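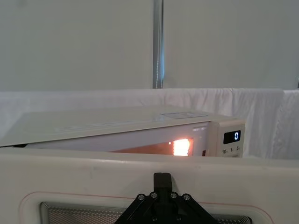
Notebook home | Bench pages | Dye book | Suppliers | Search

Monday, 8.40am

Cold in here again, heater on since seven and the glass still fogged up. Indigo vat had dropped overnight even with the blanket round it. Surface dull, no bronze on it, liquor gone greenish-grey when it should be that clear yellow. Warmed it back up slowly and left it alone. Do NOT stir before ten please, whoever is in.

Main job this week is the madder for the Algate order. They want the brick red we did for them in the summer and of course the madder from that sack is finished. New sack is the Trarkesari root, came in on Friday, chopped not ground. Smells right, sort of liquorice and garden shed. Colour of the chips is paler than the old lot but that doesn't always mean anything.

Put a handful to soak last night in plain tap water. Poured off the first water this morning – yellowy brown, no use for reds, kept it in the lidded bucket in case anyone wants a tan. Second water much better. Topped up with a bit of chalk because our water's gone soft since they did the pipes and madder sulks without it.

9.30

Wool skeins in. Alum mordanted on Thursday, dried, re-wetted for an hour. Two weights of yarn, the Hadgu two-ply and the thick singles. Tied them looser than last time, we had those white rings under the ties and Algate noticed.

Keeping it under a simmer. Hand-hot for the first hour then creeping up. If it gets away from you the browns come out and that's it, no getting back. I stood over it. Boring but there you go.

Notes on the small samples, same dyebath, before I forget:

Plain alum – orangey brick, nice, bit bright for what they want.
Alum with cream of tartar – clearer, pinker, wrong for this.
Alum then a dip in weak iron – went plum almost at once, far too much. Must of been the iron jar, the label says weak but somebody has topped it up. Have written DON'T TRUST on the lid.
Alum with a pinch of bran in the bath – closest. Soft, a bit dusty. This is the one I think.

Gyula Vass did the summer batch and his page just says "bran, usual". Rang him. The usual is a good handful in a muslin bag, in from cold, out before the wool goes in. Writing it down here so it is written down somewhere.

11.15

Vat looking better. Bronze coming back, a few proper blue bubbles in the middle. Tested with a scrap of cotton, came out yellow-green and turned in the air quite quickly. Good enough for pale blues, wouldn't go for navy today. Fed it a little and put the lid back on.

Also the Diveso cloth. This is the linen they want in three blues, light, middle and dark, and it's a pig. There's some sort of finish on it, water just sits on top in beads. Washed it once with soda and it still beads near the selvedge. Second wash on now, hotter. If that doesn't shift it I'm sending a length back and asking what they put on it. Not starting a whole bolt on cloth that won't drink.

2pm

Lunch, then first madder skeins out. Left them to cool in the pot like we said we would and didn't get impatient for once. Rinsed in warm, not cold. Very little bleeding. Colour wet is darker than the Algate swatch, so should dry about right. Hung in the back away from the window.

Thick singles have taken up more than the two-ply, which is the opposite of what I'd of guessed. Possibly scoured better? The two-ply still had a greasy feel going in. Next time scour both again even if the mill says it's been done.

Second bath from the same roots is going now, no fresh madder added. Should give the coral shade for the edging. I'd like to get a third out of it for peach but only if the bath stays clear. It looked a bit muddy at the bottom so have strained it through the old net curtain.

Sums, for the order sheet: Algate want 2000 metres of the two-ply in brick, delivery December. That's more than our big pot will do in one go, so it has to be split, and splitting means matching, and matching means all the root gets soaked together and mixed before anyone weighs out a bath. Please don't just scoop from the top of the sack. The dust goes to the bottom and the dust is where the strong colour is.

4.20

Dry enough to look at. Held against the swatch by the north window: the bran one is near as damn it. Slightly less blue in the red than the summer lot. I can live with that, will post a length to them tonight and see if they can. Lightfast strip cut and taped on the sill, half under card. Check in a fortnight.

Diveso linen, second wash done. Water goes in now apart from one patch near the fold. Third wash tomorrow on that end only. Tried a corner in the vat anyway, two dips, even colour, a nice mid blue. Cheered up after that.

Rinse water pH paper has run out. So has the good string. Rubber gloves, mediums, only lefts remaining, how.

To do
– scour two-ply again before next bath
– new iron solution, mix fresh, date it, throw the mystery jar
– ring Trarkesari re price of another sack, same digging if they've got it
– Diveso: ask about the finish
– bran
– somebody look at the back heater, it clicks

Vat fed, lid on, blanket on. Second madder bath left to cool with the skeins in. Don't lift them till I'm in, want to see what a night does to it.

Print this page | E-mail this page

Contact the dye room | Copyright, all bench pages | Back to top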